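Skillomine Progress Report
Prepared by Prerico for Dinon
14 June 2025

Work completed

Recording of the cloth folding task by remote control is under way. The operator moves both arms from the Rusnák control station and repeats each fold from start to finish. To date we have saved 664 complete demonstrations out of a planned 2,497. Sessions are limited to 20 minutes per operator, after which the arms go back to their start position.

We changed the starting layout in two ways. Cloths are now set down at different spots on the white table, and some are given to the robot already partly folded. In many of these runs one gripper takes a corner while the other waits open until it is needed.

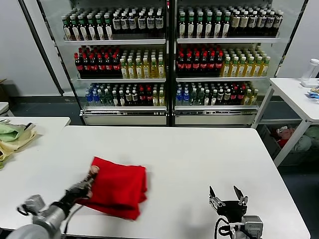
Problems

Soft, fuzzy fabric is still the hardest to teach. Operators tend to pinch two layers when they want one, and those runs are marked and kept out of the training set. We also lost 8 sessions to a delay in the control link. The link settings have been changed and the delay has not come back.

Next period

Recording continues through September. We will add larger cloths and begin the first training run on the demonstrations saved so far. Spending is within the approved budget and no change to the schedule is requested.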